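Projects > Pladwood > gripper-trials > README

Search this project Search Go

# Pladwood gripper trials

G'day! If you've landed on this page you're probably after the hand-held gripper recordings, the pad comparison or the mounting notes. They're all in the one repo because I kept losing track of which folder was on which drive. I'm Uchenna Bashir and I look after the data side. Hiếu Vi built most of the finger parts and Châu Mai wrote the loader, so if the loader is good, thank her, and if the docs are rubbish, that's me.

## What's in it

There are two sets, both recorded by people holding a gripper and doing ordinary tabletop jobs with it (picking up, putting down, folding, lids on and off).

- `arnard/` - 1000 episodes with the Arnard fingers, the ones with the scooped pads and rubber inserts
- `zestik/` - 1000 episodes with the Zestik fingers, flat pads, same body, same camera

Each episode folder has the video, a `pose.csv`, a `width.csv` for the finger opening and a little `notes.txt`. Please do read the notes file! Some of them are blank and some are a whole paragraph from Mahmoud Abdel Rahman about a tea towel.

## Why two lots of fingers

We'd been using flat pads for ages and they were fine on boxes and books. Then we started on cups and pens and the odd piece of fruit, and everyone had an opinion. Hiếu reckoned a scooped pad would let you be sloppier with your approach angle, I reckoned it'd be a pain on thin cloth, and we were both a bit right. The scooped ones are lovely on anything round. On a single layer of fabric I still reach for the flat ones, and my hit rate with the scooped pair on napkins is embarrassing (it's all in the logs, have a laugh).

The rubber matters more than I expected. We tried a smooth insert early on and binned it after a morning. The textured one picks up lint like you wouldn't believe, so give it a wipe between sessions or your last few episodes won't match your first few.

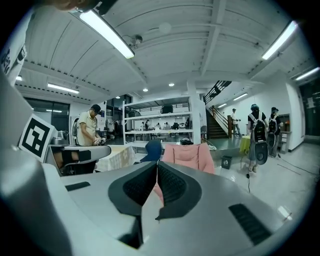 ## Camera and markers

The camera rides on the gripper and looks out past the fingers, wide lens, fixed exposure. We did try auto exposure in October and the footage pumped every time somebody swung towards a window, so please leave it locked. If your room has fluorescent tubes, set the shutter to suit your mains frequency before you record anything. I forgot once and Lovisa Skjelbred had to throw out an afternoon of mine - sorry again, Lovisa.

Fiducial markers are the square black-and-white sort. Keep them clean and flat. A bubble under one corner is enough to make the pose wander, and it's maddening to track down later because the video looks perfectly all right.

Calibrate again whenever you swap fingers, even if you're swapping back to the pair you had on an hour ago. The command is:

`python calibrate.py --fingers arnard --check`

Leave off `--check` if you're in a hurry, but don't come crying to me.

## Controller

Playback was tested on the Nghiêm controller and that's the only one I'll vouch for. Version 9 of the config is the current one. Older configs will load without complaint and then close the fingers much too hard, which I found out with a bread roll. I'd love to fix that with a proper version check and I haven't got round to it.

Mahmoud has had a go with another controller at his end and got sensible motion out of it, with a noticeable lag on the width signal. His branch is in the repo if you're keen. No promises.

## Known problems

- Some `zestik/` episodes have the width channel flipped, so open reads as closed. The loader sorts it out, but if you're parsing the CSVs yourself, check the `flip` column.
- Lighting changes between rooms and we've made no attempt to even it out.
- Left-handed operators are badly under-represented. I'm the only one and I wasn't on every session.
- Fast wrist turns blur the markers. Those stretches are flagged in `pose.csv` and I'd skip them for training.

## Using it

Go for your life for research and teaching. If you publish something, cite the repo and drop us a line, we do like to see where it ends up. If you want to add a third set of fingers, open an issue first so we can agree on the folder names, then send a small batch before you record a big one. Hiếu can send the print files to anyone who asks. The colour of the filament makes no difference, whatever he tells you.

9 comments | 2 shares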